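Clullell Everyday Plate, salmon pink: my review after a year

Reviewed by Gyu-bin Cha

I bought these plates for a small studio room in Nisport, where we have one white table and very little storage. Before, we were using ceramic plates which my sister gave to me, and they were beautiful but too heavy for the way we eat. We carry our lunch up one flight of stairs, and with ceramic you must think about every step. So I ordered two plates from Pititz, a shop which sells mostly kitchen goods, and when they arrived I ordered two more in the same colour.

The plate is round and made of plastic, with a raised rim and a flat, shallow inside. For sandwiches, toast, fruit and dumplings this shape is very practical. The food does not slide to the middle, as it does in my older plates which are a little bit like a bowl. For curry or anything with much sauce, I would not choose it. The rim stops a small amount of liquid, but when you walk with the plate you will be nervous, and I have one cushion with a turmeric mark on it to remember this.

About the colour I had some doubt. On the website it was called "salmon" and I was afraid it would be orange, or the pink of a children's party. In our room, where the table and the walls are all white, it is a quiet pink and I like to look at it in the morning.
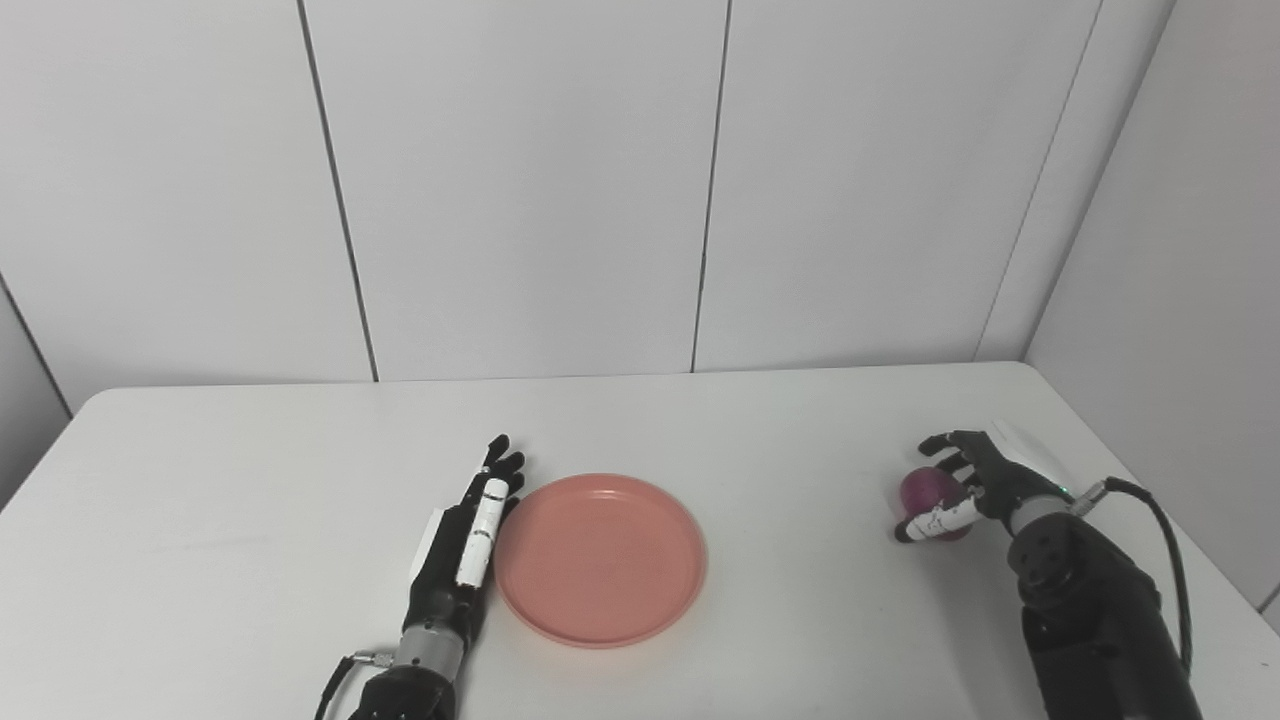 Washing is easy in the first months. After that I noticed that tomato and chili oil want to stay on the surface, and I must use baking soda and warm water and leave it for a while. The box says it is safe for the dishwasher, top rack only. We don't have a dishwasher in the studio, but my friend Si-woo Shin has the same plates at home and washes them this way almost every night. His are a little less shiny than mine now. None of them has changed its shape.

I do not put them in the microwave. The box permits short heating, but I tried it one time with rice and the rim became hotter than the rice, so I stopped. If you heat your food on the plate every day, please look at the Wi plates, which are made of glass and cost a little more. They are heavier, of course.

Scratches — this is my main complaint. If you cut meat on the plate with a sharp knife you will see fine lines, and under the lamp they look grey. With a butter knife there is no problem. I now cut everything on a board first, and the two plates from my second order still look new. The first two do not.

They stack well, but a bit too well. When I put them away damp, the plates hold on to each other and I need to twist them apart. I have dropped one on the tile floor, and only the edge got a small white mark.

I would buy them again for lunch, for a balcony, or for a family with small children. For dinner with guests I would still bring out my sister's ceramic ones, and carry them slowly. One more remark for buyers in Canada: the colour sells out often, and Pititz told me by email that the next delivery comes in November.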